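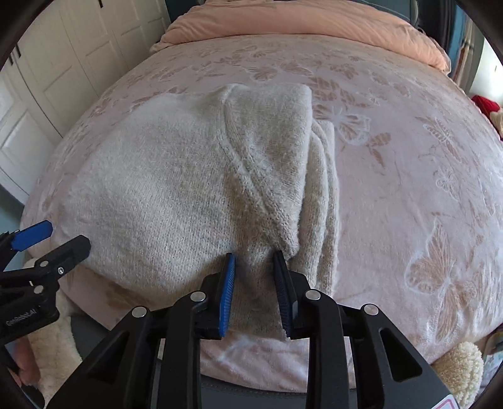 Sweater folding

Sweater folding is the practice of reducing a knitted upper garment to a flat, roughly rectangular packet for storage, transport or retail display. It is usually done on a bed, a surface chosen for its nearness to the closet and disliked by nearly every author on the subject. The activity is distinguished from shirt folding by the thickness of the fabric, and from rolling by the strong opinions of people who do not roll.

Purpose

Knitted fabric consists of interlocking loops and stretches under its own weight. A sweater left on a hanger tends to lengthen and to develop small peaks at the shoulders, known in the trade as hanger horns. Folding spreads the weight along the shelf. It also produces creases, but in knits these tend to relax with wear, and most wearers are prepared to do the relaxing personally.

Heavier garments gain the most from being folded. A thin cotton knit will tolerate a hanger for years. A chunky wool cardigan hung up in the spring may come down in the fall as a different size, and in some cases as a dress.

Terminology

The body is the front and back of the garment taken together. The rib is any band of ribbed knitting, found most often at the hem, cuffs and neck, and it is usually the thickest and least cooperative part. A flap is a portion turned over the body during folding. A flap that should have been a rectangle and has come out as a triangle is called a sail in older retail manuals, and other things by the people holding it.

The packet is the finished article. The term survives mainly among shop staff, the general public preferring "there."

Methods

Thirds. The sweater is laid face down and smoothed from the center outward. One side is brought in by a third of the width, with its sleeve turned down along the body, and the other side follows. The hem is then raised to the collar, once for a drawer and twice for a narrow shelf. This is the method most people believe they are using.

Halves. The garment is folded down the middle so that the sleeves lie on top of each other, the sleeves are laid across the body, and the whole is doubled from the bottom. It is fast, and it puts a vertical crease exactly where other people look.

The Clesmont fold. Named for the department store where it was taught to seasonal staff, this variant of thirds uses a sheet of card the width of the shelf, around which the sides are wrapped before the card is pulled out. The store's handbook allowed 47 seconds per sweater. Devendra Dubey, who trained new employees in the knitwear department, later wrote that the figure had been obtained using a vest.

Diagonal sleeve fold. Each sleeve is taken across the back at an angle before the sides come in. The method suits long sleeves and spreads the bulk of the cuffs, though it leaves a good deal of loose geometry in the early stages and is often abandoned there.

Surfaces

Manuals recommend a table at hip height with a smooth, firm top. Household practice favors the bed. The difficulty lies in the covering: a plush blanket has a pile that grips fuzzy knits, so that the lower layer stays where it is while the upper layer is being straightened, and the two part company. Smoothing outward with flat hands is more effective than tugging, which moves the blanket as well.

A pale blanket and a pale sweater also exchange fibers. Which of the two has come out ahead is generally discovered later, on dark pants.

Common faults

The most frequent fault is the migrating sleeve, which has been tucked in and reappears at the side of the packet. Next is the wedge, caused by stacking every cuff on the same side, so that a pile of sweaters leans and eventually leaves the shelf – usually at night. A twisted body, in which the side seams no longer lie opposite each other, can be corrected only by opening the garment and starting again, and is therefore rarely corrected.

Storage

Folded sweaters are stacked with the heaviest at the bottom. The one wanted is also at the bottom. Filing them upright in a drawer solves this, but requires stiffer folds and a drawer of the right depth.

Cleaning before long storage is advised, as moths prefer wool that has been worn. Cedar blocks are traditional and smell reassuring.

In literature

Harsh Prajapati's The Flat Sweater (Hondildale Press) treats the subject over 200 pages, 31 of them on turtlenecks. No second volume has been announced.

See also

Fitted sheet
Hanger
Laundry chair
Lint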